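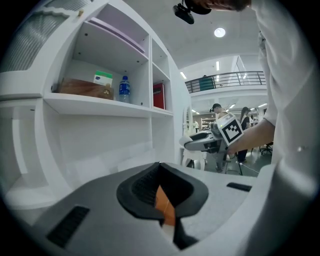

Ticket 287
Subject: White shelving unit, top door and everything under it
Opened by: Celeste Espinoza
Assigned to: Szabolcs Győri
Priority: Low (changed from High, see below)
Status: Closed, with reservations

Celeste Espinoza, 9:10
The big white shelving unit in the Worton flat has a fault. The glass door at the top, the one with the ribbed frosted glass and the little brass-coloured knob, swings open by itself. You shut it, you go and make tea, you come back and it's looking at you. I have marked this High because it is at forehead height for me and I have the forehead to prove it.

While somebody is at it, the shelves underneath need sorting before the new tenant arrives. Most of them have been cleared. The middle one has not.

Szabolcs Győri, 9:42
Changed to Low. Sorry about the forehead.

Please confirm: does the door open at once when you let go, or does it wait?

Celeste Espinoza, 9:50
It waits. It has a sense of timing.

Szabolcs Győri, 10:15
Then the catch is probably all right and the unit is leaning forward. Try this before I come over:

1. Put a marble or a small ball on the middle shelf and see which way it rolls.
2. If it rolls towards you, the unit is leaning. Slide a bit of folded card under the front edge, one side and then the other.
3. Shut the door and leave it for an hour. Don't stand under it.

Celeste Espinoza, 10:58
No marble in the flat. Used a cherry tomato. It rolled towards me, then left, then under the sofa, where it remains. Card is in on the left side. I ran out of card on the right and used a Skornik takeaway menu, which is thicker than it looks — they do a lot of soups.

Celeste Espinoza, 12:05
Door still shut after an hour. At an hour and 2 minutes it opened.

Judit Pálfi, 12:20
Joining because I'm copied in on everything. When we put this unit up in January the hinge screws on that door were done by hand, as the drill was flat. Try giving them a quarter turn. The small dark holes on the side walls inside the cubbies are for moving the shelves and have nothing to do with the door, so please don't put screws in them. I say this with a particular person in mind.

Szabolcs Győri, 12:24
That was one screw.

Szabolcs Győri, 14:30
On site. Findings:

Top hinge loose, as Judit said. Tightened. Bottom hinge fine.
Unit leaning forward slightly even with the card and the soups. Menu taken out, proper wedges put in at both ends.
Knob is sound. It turns a little if you twist it, so don't twist it.
Tomato not found.

Door has stayed shut for as long as I've been here. I have gone out of the room twice and come back quickly, in case it was waiting for that.

Moving on to the shelves. Left on them:

Wooden box with a round brass latch. Closed. I haven't opened it as it isn't mine.
Small white and green carton standing on top of the box, looks like medicine.
Bottle of water, blue cap.
Red book, upright in the narrow cubby next door.

The lower compartments are empty. Does anybody want to claim any of this?

Hajnalka Bodnár, 14:52
The box is mine! I've been looking for it since we moved the Hegedűs things over, and I'd more or less accused my sister. It's only buttons and a few foreign coins, so open it by all means, but lift the lid from the back corners or the latch pinches. Leave the carton where it is and I'll pick it up with the box. Not claiming the water.

Etelka Bozsik, 15:05
The book might be mine. What's it called?

Szabolcs Győri, 15:09
The lettering is dark on red and my glasses are in the van.

Etelka Bozsik, 15:11
Then it's almost certainly mine, I've never been able to read it either. Please keep it upright, the binding goes if it's laid flat.

Celeste Espinoza, 15:30
Can we agree what goes back on this unit once it's cleared? My suggestion is that heavy things go in the bottom compartments, especially the wide bay on the left, and the top stays light. Last time all the Lirerura catalogues went up by the glass door and I suspect that's where the leaning began.

Judit Pálfi, 15:41
Agreed. Also, could whoever paints the next one do all the cubbies the same? The top one has a lavender back and the rest don't match it, and I've been asked about it 3 times as if it were a decision.

Szabolcs Győri, 15:44
It was a decision. It was most of a tin.

Szabolcs Győri, 16:20
Summary for the record. Hinge tightened, wedges fitted, door holding. Box and carton stay put for Hajnalka, book stays put for Etelka. Water is up for grabs. I'll leave the ticket open for 24 hours in case the door has a relapse.

Celeste Espinoza, next morning, 9:05
Door shut overnight and shut when I came in. Forehead improving. Happy to close.

One reservation: there is a smell near the sofa. Should I open a new ticket or add it to this one?

Szabolcs Győri, 9:12
New ticket, please. Put "tomato" in the subject line.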